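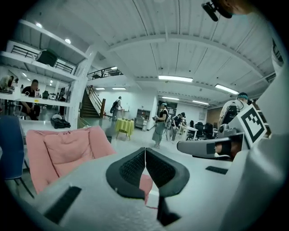 Vorkport two-hand set: data card and notes

Version 4. Maintained by Elikem Mensah. Please report faults through the issue tracker, with the episode number in the title.

What is in it

Vorkport is a set of 1,176 episodes of people doing small household jobs with a pair of hand-held grippers. There is no robot in the recordings. A person holds one gripper in each hand and does the job, and the motion of the two grippers is what we later train on. Each episode has one view from each gripper, one view from the head, the gripper poses and the finger opening.

The jobs fall into 39 task names, listed in tasks.csv. Most involve picking up, turning or setting down a light object on furniture: boxes, cloths, cushions, cups. A few need both hands at once for the whole episode, and these are marked "coupled" in the same file.

What we wanted to find out

The question behind the set was a narrow one. When two grippers work close together, the pose of one relative to the other matters more than where either of them is in the room. Most pipelines work out each pose separately and subtract. We wanted to know if reading the relative pose straight from the markers, when one gripper can see the other, gives a better policy on coupled tasks.

It does, on coupled tasks only. On single-hand tasks the two methods came out level, and we would use the simpler one there. The comparison is in results/relative_pose.md, with the training seeds. We ran 5 seeds per method.

How the poses are made

Every gripper carries printed square markers. If the other gripper's markers are in view and sharp enough, the Zilitmont solver gives a direct relative pose. If they aren't, it falls back on the two separate tracks and sets the field rel_source to "track" for that time step. Please check this field before you use the relative poses. Some episodes are mostly "track", and they will tell you very little about the method.

Recording place

All episodes were recorded in one large hall with other people working and walking about in it. We did not clear the floor or change the lighting between sessions. The ceiling lights are bright and the floor is glossy, so expect reflections in the head view. The gripper views often take in the whole hall, well past the object being handled.

Soft surfaces

The hardest part of the set is the group of episodes on padded furniture. A small stiff object on a cushion tilts when a finger presses on one side of it, and the cushion gives way under the other finger. With one hand the object tends to slide. With two, one finger can steady the object while the other takes up a position beside it.
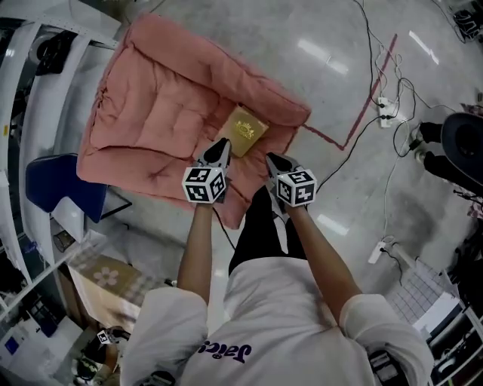 Small errors in the relative pose show up quickly in this group. A closing motion that is slightly off on a table still ends in a grasp, but on padding it pushes the object deeper or tips it over. If you only have time to test on one part of the set, test on this one. Filter for surface = soft in tasks.csv.

Known problems

- The clocks on the left and right grippers drift apart in long episodes. The script align_clocks.py corrects this – run it before anything else.
- Markers seen at a steep angle give poses that flip from one time step to the next. The solver drops most flips but not all.
- The head view is missing from a few episodes. These have head_ok = 0.
- Finger opening was scaled differently in the March sessions. The raw values are kept, and the loader applies the fix if you pass scale="auto".
- The task names "turn box" and "tip box" overlap. We have left them as they were recorded.

Splits

The test split holds out whole objects, so nothing in it is handled in training. An older random split is included as split_old.csv for anyone repeating our earlier numbers. Don't mix the two.

Use and limits

The set is for research on imitation learning and pose estimation. Bystanders appear in many views, and it must not be used to identify people or to train systems that do. Faces are blurred in the released copy. Write to us if you find one that was missed and we will replace the episode.

We have tried policies from this set on two arms only, the Tuominen and the Grerex. Results for the second are thin and should be read as a first look.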